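**Can I bring in a computer that won't switch on?**

Yes. The Gerden repair desk takes desktops, laptops and most printers. We don't take televisions. Bring the power lead if you still have it, and leave the mouse and keyboard at home.

**What does it cost?**

The first look is free. After that we charge £23 for labour, plus parts. We ring you before ordering anything.

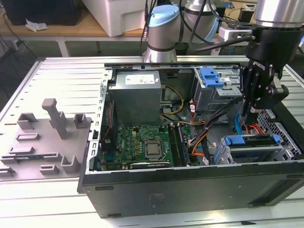

If you decide not to go ahead, collect the machine within 14 days. Storage is not charged in that time.

**Will my files be safe?**

We don't wipe a drive unless you sign for it. Please make a copy first if the computer still starts. Renzo Fiore can copy files to a drive you supply, but this has to be booked.

**Do you take old machines for parts?**

Only desktops, and only at the Barua Road counter. Ask for a receipt if you are clearing an office.

**How do I check on a repair?**

Ring extension 143 and give your ticket number. Tickets from before May are kept on paper, so allow a day for a reply.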